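옴라흐 올드카 동호회 정기모임 회의록

일시: 2024년 5월 19일
기록: 저(Manikandan Achari)예요. 지난번에 빠진 벌로 또 제가 씁니다 ㅠㅠ
참석: Ingeborg Schwaiger(진행), Takeshi Kinoshita, Uchenna Ezeani, 저
불참: Tomás Sampaio (미리 연락 받음)

1. 지난 회의록 확인
다들 읽었다고는 하시는데 표정이 좀… 아무튼 이의 없이 통과됐어요. Uchenna 님이 본인 차 연식이 잘못 적혔다고 하셔서 그 자리에서 고쳤습니다. 죄송해요!

2. 가을 장거리 주행
제일 오래 얘기한 안건이에요. 11월 첫째 주말에 알트로까지 가는 걸로 정했습니다. 편도 168km이고, Ingeborg 님은 국도로만 가자, Takeshi 님은 갈 때만 국도로 가고 올 때는 고속도로를 타자고 하셨어요. 저는 솔직히 Takeshi 님 편이었습니다(제 차는 밤에 전조등이 영 어두워서요). 표결했더니 3대 1로 갈 때 국도, 올 때 고속도로. Ingeborg 님도 웃으면서 받아들이셨고요. 고속도로 구간은 제일 느린 차에 맞춰서 시속 100km를 넘기지 않기로 했어요. 중간 휴식은 출발하고 50km 지점 주유소에서 한 번, 점심은 알트로 도착해서 먹습니다. 비 오면 일주일 미뤄요.

3. 수입 부품 공동구매
오르트너에 브레이크 호스랑 와이퍼 고무를 같이 주문하자는 얘기인데, 20세트부터 할인이 된대요. 지금 신청 받은 걸로는 모자랍니다. 미보라 쪽 모임에도 물어보기로 했고 연락은 Uchenna 님이 맡으셨어요. 해외 배송이라 한참 걸릴 수 있으니 급한 분은 따로 사시는 게 나아요. 규격이 나라마다 달라서 차대번호를 꼭 같이 적어 주세요. 지난번에 제가 안 적었다가 내수용이 아니라 수출용 호스를 받은 거, 다들 기억하시죠…

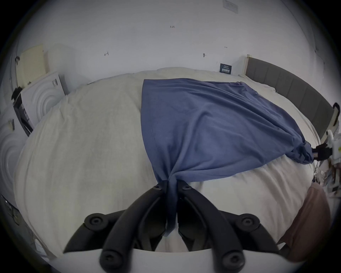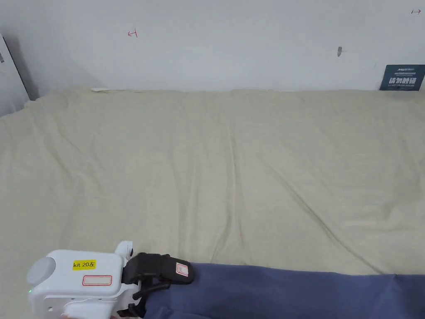
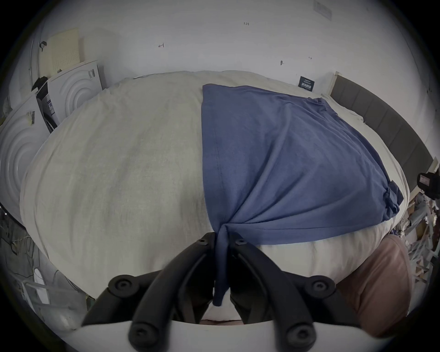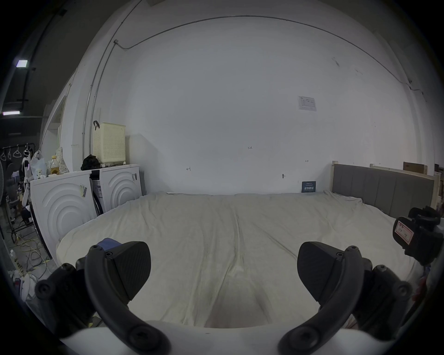 4. 차량 커버와 실내 보관
겨울에 차를 세워 두는 문제로 넘어갔습니다. Takeshi 님은 두꺼운 방수 커버를 쓰다가 안쪽에 습기가 차서 범퍼 크롬에 점이 생겼다고 하시고, Ingeborg 님은 실내라면 통기되는 얇은 천이면 충분하다고 하셨어요. 저도 얇은 쪽을 사려고 합니다. 다만 씌울 때 대충 던져 놓으면 두 번째 사진 속 베이지색 시트처럼 길게 비스듬한 주름이 잡히는데, 커버에 그런 주름이 있으면 먼지가 골에 모였다가 벗길 때 도장면을 긁는다네요. 그러니까 앞에서 뒤로 천천히 당겨서 펴 주기! 커버 밑에 먼지가 남아 있으면 소용없으니 세차 먼저 하시고요. 배터리는 분리할지 충전기를 물려 둘지 의견이 갈려서 결론 없이 끝났어요. Tomás 님이 이쪽을 제일 잘 아시니 다음에 여쭤보기로 했습니다.

5. 기타
- 정비 공구 빌려 가신 분은 다음 모임 때 꼭 가져와 주세요. 토크렌치가 또 안 보여요.
- 번호판 옆에 붙이는 동호회 배지는 새로 안 만들고 있는 걸 씁니다.
- Uchenna 님 차 기어가 3단에서 자꾸 빠진다고 해서 모임 끝나고 다 같이 타 봤어요. 저는 클러치 문제 같은데 Takeshi 님은 링키지라고 하시네요. 정비소 다녀오시면 결과 알려 주세요 궁금합니다!

할 일
Ingeborg: 국도 경로 정리해서 공유
Uchenna: 미보라 쪽 연락
Takeshi: 알트로 점심 장소 예약
저: 공동구매 신청서 만들기, 토크렌치 찾기

다음 모임 날짜는 Tomás 님 일정 보고 단체방에 올릴게요.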